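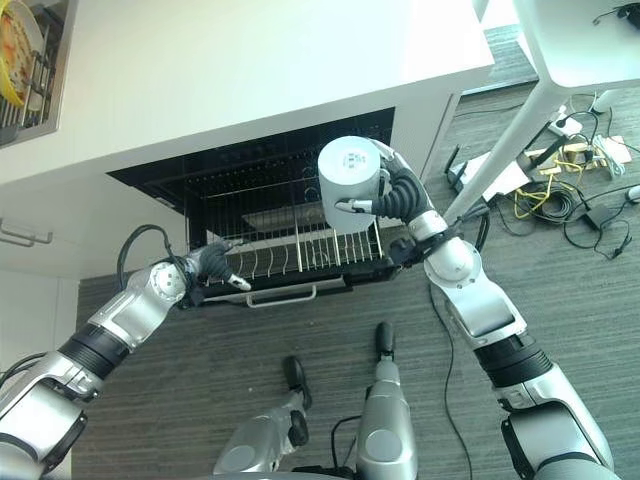
Do I need to rinse dishes before they go in the dishwasher?

Scrape them, and leave the rinsing to the machine unless the food has dried on hard. That's what I've settled on after a month of loading dishes at Rivas, where a lot of people share one kitchen and all of them have a system.

I used to rinse everything. Noura Nimri asked me why, and I didn't have much of an answer except that my mother did. So in April I quit. Plates with sauce on them get scraped into the trash and stood in the rack by the sink until there's enough for a load. 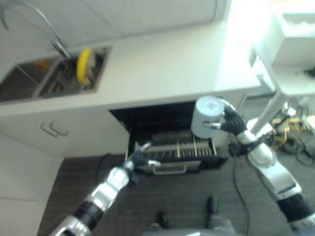 The lower rack gets the plates, all facing the center. I start at the back and work forward so I'm not reaching over anything. Big bowls go in last, tilted, and if there are only two of them I usually wash them by hand.

Cups go on the upper rack, upside down. Walid Sayegh puts his on the bottom between the plates, and they do come out clean, but they tip over and fill with gray water. I've moved them enough times that he has started doing it my way when I'm in the room.
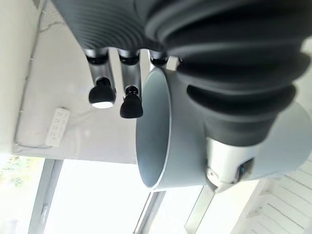

*Photo: Juniper Ferreira*

The plain cups are the easiest things we own. They have no handles, so they pack in close, and a whole row fits along one side. I keep a gap between them so they don't knock together. Cups with a deep hollow in the base hold a puddle on top, and I tip those before I unload anything under them.

I empty the bottom rack first for the same reason. Plates go back in the cabinet, then cups, then silverware. Anything still wet gets a towel. 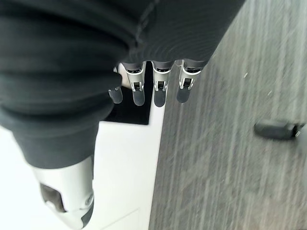
I wipe down the white surfaces after that, because they show every drip. A damp cloth is enough most days. Coffee rings need a little baking soda and a minute to sit.

Faizal Pasaribu wants to try running the short cycle for a few weeks. I'm fine with that as long as somebody cleans the filter first. It was last done when Hala Nimri was in charge of the kitchen, and I have a feeling it's my turn.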